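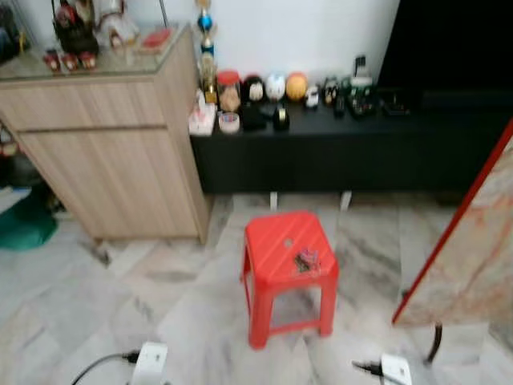
Lempi Oksanen asked at this point whether a course on storage has to deal with ornaments at all, as she would sooner start with the cupboards. Cupboards are in part 2. Open surfaces come first in these notes because they fill up fastest and get dusted least.

Surfaces in the living room

A surface is any flat top at or below shoulder height. In most homes the long low unit under the television is the worst one. For the exercise, sort what stands on it into two groups: things on show and things in use. Tissues, tape and remote controls are in use. Trophies, figures and soft toys are on show.
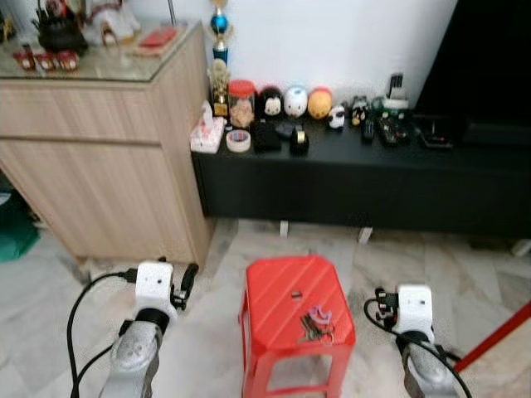

Mixed surfaces are hard to clean. Each item has to be lifted, and small ones get pushed to the back. Start at one end and work along. Where a roll of tape lies beside a tissue box, with a jar behind and a gold trophy close by, take the tape away first and find it a drawer. Leave the trophy until the group is agreed on what stays. Glass tops are wiped last with a dry cloth.

Keep a strip 20 cm wide free at one end of the unit. Post and keys can go there for the evening, but not overnight.
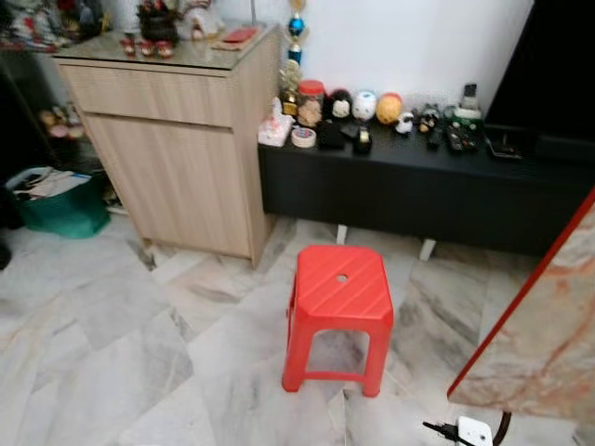

The strip should be on the side nearest the door. If that end is taken up by the television, use the other one. A stool is a poor substitute, as it gets moved whenever someone needs a seat.

For next time: list every item on one surface at home and mark each S (show) or U (use). Hand the list to Gijs Leemans before the January session.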